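November
Von Negin Vahidi

Teilnehmende gesucht: Untersuchung zur Tragfähigkeit und Wiederverwendung von Papiertragetaschen im Haushalt

Die Arbeitsgruppe Faserwerkstoffe der Karimi Materialprüfung sucht für die zweite Phase der Erhebung »Clokeck« Privathaushalte, die über fünf Wochen die Nutzung von Papiertragetaschen protokollieren. Erfasst werden Füllgewicht, Zahl der Nutzungen, Art des Transportguts und Schadensbild am Ende der Nutzungsdauer. An der ersten Phase haben 688 Haushalte teilgenommen. Die damals erhobenen Daten reichen für Aussagen über Taschen mit gedrehtem Papiergriff aus, für Taschen mit Flachgriff und für Geschenktaschen mit Kordel liegen zu wenige verwertbare Protokolle vor.

Gegenstand der Untersuchung

Im Labor wird die Griffausreißkraft unter Normklima an unbenutzten Proben bestimmt. Über das Verhalten gebrauchter Taschen, die mehrfach gefaltet, feucht geworden oder einseitig belastet worden sind, geben diese Werte nur eingeschränkt Auskunft. Die Protokolle aus den Haushalten sollen den Laborwerten gegenübergestellt werden. Ein besonderes Interesse gilt der Bodenverklebung, die in der ersten Phase häufiger als Schadensort angegeben wurde als der Griff.

Teilnahmevoraussetzungen

Teilnehmen können Personen ab 18 Jahren mit Wohnsitz im Einzugsgebiet der Annahmestelle Filluvside. Pro Haushalt ist eine Anmeldung möglich. Erforderlich sind eine Küchen- oder Kofferwaage mit einer Ablesegenauigkeit von mindestens 50 g sowie die Bereitschaft, jede Nutzung am selben Tag einzutragen. Beschäftigte von Papierherstellern und Verpackungsbetrieben sowie deren Haushaltsangehörige sind ausgeschlossen. Vorkenntnisse werden nicht verlangt. Wer bereits an der ersten Phase teilgenommen hat, kann sich erneut anmelden, wird jedoch nachrangig berücksichtigt.

Ablauf

Nach der Anmeldung erhalten die Haushalte einen Satz nummerierter Taschen, ein Protokollheft und eine Kurzanleitung. Die Einweisung dauert 30 Minuten und findet in der Annahmestelle statt. Sie kann auf Wunsch telefonisch erfolgen, die Taschen werden in diesem Fall per Post zugestellt.

Die Taschen sind so zu verwenden, wie es im jeweiligen Haushalt üblich ist. Gezielte Überlastungen sind nicht erwünscht und führen zum Ausschluss der betreffenden Probe. Vor jedem Transport wird die gefüllte Tasche gewogen und das Gewicht eingetragen. Bei Regen ist das Feld »Nässe« anzukreuzen, auch wenn die Tasche nur kurz im Freien war. Reparaturen mit Klebeband gelten als Ende der Nutzungsdauer. Die Tasche darf danach weiterverwendet werden, die Einträge werden aber nicht mehr ausgewertet.

Zum Abschluss sind alle Taschen, auch die unbenutzten, gefaltet zurückzugeben. Eingerissene Griffe bitte nicht abtrennen. Lose Teile werden in den beigelegten Umschlag gelegt und mit der Nummer der Tasche versehen. 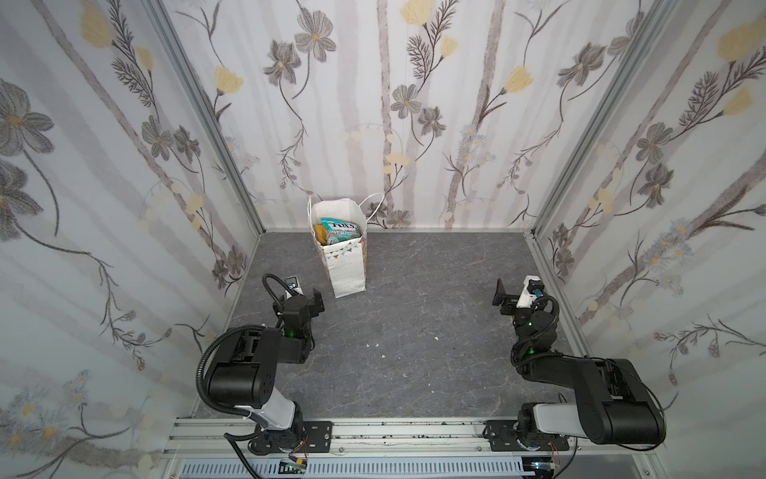

Aufwandsentschädigung

Für ein vollständig geführtes Protokollheft werden 30 Euro gezahlt. Die Auszahlung erfolgt per Überweisung nach Eingang und Sichtprüfung der Proben. Bei vorzeitigem Abbruch wird keine anteilige Entschädigung gewährt, die Portokosten der Rücksendung werden in jedem Fall übernommen.

Datenschutz

Name und Anschrift werden getrennt von den Protokollen gespeichert und nach der Auszahlung gelöscht, soweit keine steuerlichen Aufbewahrungsfristen bestehen. Die Auswertung erfolgt mit der Software Prinel ausschließlich anhand der Probennummern. Eine Weitergabe personenbezogener Daten an Dritte findet nicht statt. Die Einwilligung kann ohne Angabe von Gründen widerrufen werden.

Anmeldung

Die Anmeldung erfolgt schriftlich unter dem Stichwort »Clokeck, Phase 2« bei der Annahmestelle Filluvside. Anzugeben sind Haushaltsgröße, überwiegend genutztes Verkehrsmittel beim Einkauf und der bevorzugte Taschentyp (Flachgriff oder Kordel). Die Plätze werden nach Taschentyp getrennt vergeben, eine Zuteilung des bevorzugten Typs kann nicht zugesichert werden. Rückfragen zum Protokollheft beantwortet Negin Vahidi, Fragen zur Auszahlung richten Sie bitte direkt an die Annahmestelle. Eine Eingangsbestätigung wird nur auf Anforderung versandt.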